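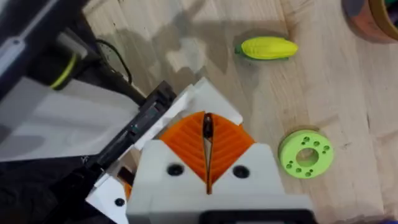
Why do shadows have fuzzy edges?

Hold your hand over a table near a lamp. Your shadow has a dark middle and a blurry rim, as if somebody drew it with a bad eraser.

Blame the lamp. It isn't a tiny dot - it's wide, so at the rim some of its light sneaks past your fingers and some gets blocked. Half-lit means gray.

Now lower your hand to 2 inches above the table. The edge gets sharper. Try a shadow rabbit next. Mine always look like potatoes.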